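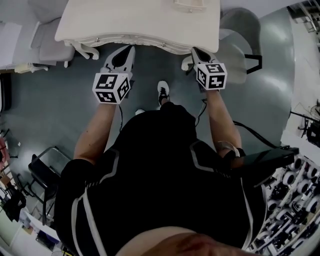
Fig. 1. White table with a scalloped apron and carved legs.

History of Furniture, Session 4: Legs, aprons and the long life of the curve
Handout to go with Wednesday's lecture. Please bring it to the seminar as well.

Where we got to last time

We left off with the joined table of the seventeenth century: heavy, square, stretchers close to the floor, turned legs as thick as your arm. It's a wonderful thing and I could have spent another hour on it. Today we watch the stretchers disappear, the legs start to bend, and the part between leg and top become the most interesting bit of the whole table.

Some words you need

Apron (also called the frieze or skirt): the piece running under the top, joining the legs together. It holds the table square and hides the drawer runners if there are any. It can be straight, shaped or pierced.

Scalloped: cut along the lower edge in a run of curves. People use the word loosely, and so will I, but if you're writing a catalogue entry try to say how the curves run (all the same, or paired about a centre, or rising and falling).

Cabriole: a leg with an outward curve at the knee and an inward one above the foot. The word came later than the leg! Makers in early eighteenth-century England would not have called it that.

Knee: the upper, swelling part of a cabriole leg, and the usual place for carving.

Stretcher: a bar joining the legs lower down. Its disappearance is one of our main stories today.

Why the leg bends

Think about what a stretcher does. It stops the legs from splaying, and it lets you get away with weak joints at the top. Once joiners could cut a really good mortise and tenon where leg meets apron, the stretcher had much less work to do, and the space under the table opened up. Suddenly you could see the whole leg, from top to toe, with nothing crossing it. Of course they wanted to do something with it!

The curved leg has cousins in many places. Chinese tables had curved legs and shaped aprons long before they became the fashion in Europe, and imported goods were being looked at very hard in London, Amsterdam and Paris. French makers were bending their legs too. I'd rather you didn't go hunting for one single origin. It is much more fun, and much closer to the evidence, to follow several lines at once and see where they cross.

One practical point that I find thrilling every time. Most cabriole legs aren't bent at all. They are sawn from a square block, first one face and then the next, and then rounded by hand with a spokeshave and rasp. That means the grain runs straight while the shape does not, so the narrow ankle is the weak spot. Go round any saleroom and look at the ankles. You'll find old breaks, glue lines, sometimes a whole new foot.

The apron joins in

With a straight leg, a straight apron looks right. Put a curved leg under it and the corner jars: the eye runs up the leg and bumps into a hard angle. So the lower edge of the apron starts to curve as well, and small shaped pieces are glued on either side of the knee to carry the line across. These are the ears (or wings), and they fall off constantly. A missing ear leaves a pale patch or a scrap of old glue, so get down on the floor and look.

By the middle of the eighteenth century the best French work treats leg and apron as one line running right round the piece. Compare that with English country tables of the same date, where a joiner has cut a cheerful wavy edge on a board and nailed it up. I love both.

Paint, and why we care

Painted furniture is often treated as second best, and I want to argue against that. A painted finish let makers use cheaper timber and mix woods freely, and it gave a room a lightness that dark polished walnut couldn't. White and off-white grounds, sometimes picked out in gold, were used in Sweden, France and Italy. The nineteenth and twentieth centuries then revived the look again and again, which makes dating by colour alone hopeless. Look at construction first, wear second and paint last.

Hadiza Abubakar will bring her paint samples to the seminar. They are small and fragile — please don't pass them round, come up to the table.

For the seminar

Read the Rojanasak chapter on joints (pages in the reading pack) and at least one of the two short pieces on revival styles. Krum Vlachou and Yupin Wannasri are presenting on drawer construction, 20 minutes between them, with questions afterwards.

Everyone else: find a table with a shaped apron. At home, in a café, in a charity shop, I don't mind. Draw the apron and one leg from the front, then draw the same leg from the side. Note any joints you can see from underneath. Rough sketches are fine, and a ruler will only slow you down.

Essay 2 is 1,000 words, title to be agreed with me or with Ratree Thongdee before the end of November. Footnotes aren't included in the count, captions are.

Next session: chairs, at last.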